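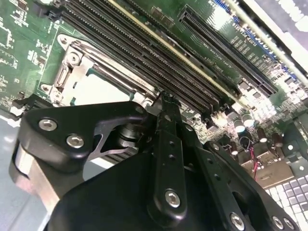 4. Fitting the processor and memory

By this stage the board should be lying flat on its mat with the power lead well out of the way. Take your time over this section. The Ladema board is a forgiving thing in most respects, but the processor socket is easily the most delicate part of it, and ten quiet minutes now will spare you a long evening later on.

Before you begin, touch a bare metal part of the case to get rid of any static, and do so again whenever you have been up to make tea or answer the door.

4.1 The processor

1. Press the metal lever beside the socket down and slightly outwards, then let it rise gently under your fingers.
2. Lift the metal frame by its edge until it stays up without help.
3. Hold the processor by its sides and match the small triangle on its corner with the one on the socket.
4. Lower it straight down. It needs no pushing at all, and if it rocks, lift it out and look at the corners again.
5. Close the frame and bring the lever back under its catch. The lever feels stiff over the last part of its travel, and this is quite normal.

CAUTION: Never touch the contacts inside the socket, even to brush away a speck of dust. Bent contacts are not covered by the Covum guarantee.

4.2 The memory

1. Open the catches at the ends of the slots you mean to fill. The slot order is printed on the card that came in the box with your board.
2. Turn the module so that its notch meets the ridge in the slot.
3. Press evenly on both ends with your thumbs until the catches click home. It does take a firmer push than most people expect!

Note: Please use matching modules throughout. Mixed sets will often start up perfectly happily and then misbehave a week or two afterwards, and that sort of fault is dreadfully tiresome to track down.

Note: If a module won't go in, take it out and turn it round before trying again. Do keep the little plastic trays the modules came in, as they are very handy if you ever need to send one back.

When all the catches are closed, go on to section 5, where we fit the Flakside cooler.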